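家务数据，到底采到了什么
文／Areti Lambrakis

Bożena Lis不喜欢“海量”这个词。她在Hivamier管采集流程，每次看到公司自己的宣传稿里写“海量真实家庭数据”，都要发消息让市场部改掉。“改过三回，又写回来了。”她说。

我对这家公司的怀疑从宣传稿开始，所以这句话让我坐下来听了她一个下午。Hivamier的生意说起来很简单：请人拿着手持夹爪在普通人家里做家务，抓、放、插、递，把动作和画面一起录下来，整理好，卖给训练机器人策略的团队。他们目前进过23户人家。市面上讲类似故事的公司已经不少，演示视频一个比一个顺滑，我想知道的是视频以外的部分。

我先问，为什么非要进别人家，租个样板间不行吗。

“样板间我们试过，在Grastitz，”她说，“采出来的东西特别整齐，整齐到没法用。筷子是新买的，桌布没有褶，灯光从早到晚一个样。模型在那批数据上学得飞快，换张桌子就不会了。”
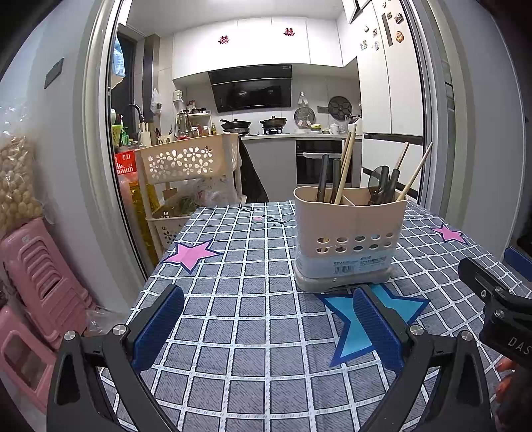 餐桌上的双格餐具筒，前方是张开的手持夹爪。

这套说辞我听过很多遍，于是追问：在家里采，换一户不也一样不会？她想了想，没有反驳。

“一部分会，一部分不会。插筷子这种事，换一户还能剩下多少成功率，我手上有数，但那个数是我们自己测的，测的人和采的人坐同一间办公室，你写出来我也不介意别人不信。”

我没有写出来，原因正是她说的那个。截至发稿，Hivamier没有请过外部团队复测。Bożena Lis说预算报过，定在五月，后来又往后推。

再说采集本身。一个任务通常从一句话开始，比如“把散在桌上的餐具收进筒里”。采集员每只手握一个夹爪，照着这句话做一遍，做完把桌面打乱，再做一遍。听上去谁都能干。负责带采集员的Kipchumba Rweyemamu不这么看。

“最难教的是慢，”他说，“人拿勺子，手腕一转就过去了，自己都不知道中间发生了什么。夹爪只有两根手指，你按人的习惯来，勺子就转，转了你又下意识用另一只手去扶。一扶，这条数据学的是什么？学的是有人帮忙。”

我问他，另一只手也握着夹爪，扶一下为什么不能算双手协作。

“可以算，前提是任务里写了。没写，十个人有十种扶法。”他承认早期的任务单写得太松，头几个月的双手数据后来几乎都没有交付。“那时候觉得多录总没坏处。坏处挺大的，光是看一遍就要人命。”

看一遍的工作落在Lefteris Kyriakidis头上。他做质检，给我调出某一天的记录：61条示范，17条作废。我问作废的理由，他一条条念给我听：起始动作没录全，手挡住目标太久，两只夹爪的时间没对上，还有几条只写着“犹豫”。

“犹豫”是什么意思？

“夹爪在东西上方停着，不动，过两三秒又换了个方向下去。人在想。”他说，“画面里看不出他想什么，模型学到的就是停。”

这里我和他有了分歧。人在家里做事本来就会犹豫，把犹豫都剪掉，剩下的还能叫“真实家庭数据”吗？他说客户不要。我说客户不要和数据真实是两回事。他笑了笑，把话题转到透明的东西上。

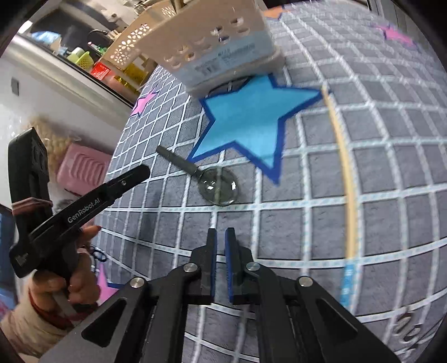
阅读时长：6分钟

透明的东西确实值得单独说。镜片、玻璃杯、半透明的塑料勺，都是质检表上作废率偏高的物品。Kyriakidis的解释是，镜片平放的时候，看到的多半是它底下的花纹和反光，边缘又薄，夹爪该落在哪里，连标注的人都要放大了看。“有手柄的还好，大家都去抓手柄。问题是大家都去抓手柄。”

最后这句我请他展开讲。他的意思是，如果每个采集员都挑最容易的位置下手，数据会显得非常一致，成功率也好看，可模型对其他抓法一无所知。哪天手柄被别的东西压住了，它就愣在那里。他们后来在任务单里加了一栏，规定一部分示范必须从别扭的位置抓起。采集员不爱做这一栏，做得慢，作废也多。

报酬是按条算还是按时算？我问Rweyemamu。

“按时。以前按条。”

按条的时候怎么样？

“条数很漂亮。”

他不肯再多说。Bożena Lis替他补了一段：按条结算的那阵子，有人把打乱桌面的步骤省了，勺子每次都从差不多同一个地方拿起来，几十条叠在一起看像同一条。那批数据她签字退掉了，和客户的关系也为此紧张过。客户是Kollham，做服务机器人的，现在还在合作。我联系了Kollham，对方只回了一句“对供应商的评价不便公开”。

我又问起隐私。进人家厨房拍，冰箱上贴着什么，架子上放着什么，全在广角镜头里。Bożena Lis说每户都签同意书，人脸和看得清的文字交付前会处理掉。那看不清的呢？“看不清的不处理。”我觉得这个标准有点随便，对人来说看不清，放到几百帧里叠起来未必。她说这一点她内部提过，目前没有下文。我把这句话原样记下，她点了头。

谈到收餐具这个任务时，三个人的态度倒是出奇地一致：这活儿比看上去难，演示视频尤其会骗人。一段顺利插进筒里的视频只说明那一次成了。筒口窄，筒里已经有的东西会挡路，筷子斜着靠在哪一边，下一根就得换个角度进。

“你要是只采空筒，那就只会往空筒里放，”Rweyemamu说，“所以我们从半满的开始，有时候拿出来一根再放回去。”

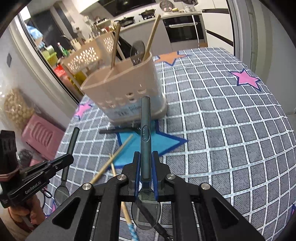
拿出来再放回去，这种做法在行内有争议。支持的人说省时间，一来一回能得到两段动作。反对的人说，采集员刚刚从那个位置拿起来，手还记得路，放回去就太顺了，跟从桌上随便捡一把勺子完全是两码事。我更倾向于后一种说法，Kyriakidis也是，只是他要对产量负责。

“我把这两类分开打标签，”他说，“客户要混着用，我拦不住，至少他们知道自己混了什么。”

客户真的会看标签吗？

“有一家会看。”

临走前我提了一个准备好的问题：假如明天这些数据全部清零，只允许重采一种，他们会采什么。我以为会听到叠衣服或者倒水之类适合写进标题的答案。

Kyriakidis说采失败的。掉了的，夹歪的，捡第二次才捡起来的，从掉下去那一刻起完整录到收拾好为止。现在的流程里，东西一掉，采集员就喊停重来，后面那段最有用的动作全没录上。他写过一份六页的方案，建议把补救动作单列成一类任务。

Bożena Lis说方案她看过，写得不错，问题在定价。补救一次花的时间是正常示范的好几倍，按现在的合同，卖一条赔一条。

“所以还是采成功的？”我问。

“这个季度还是。”她说。

Rweyemamu那时已经在门口换鞋，下一户约在傍晚，他得先过去看看厨房的灯够不够亮。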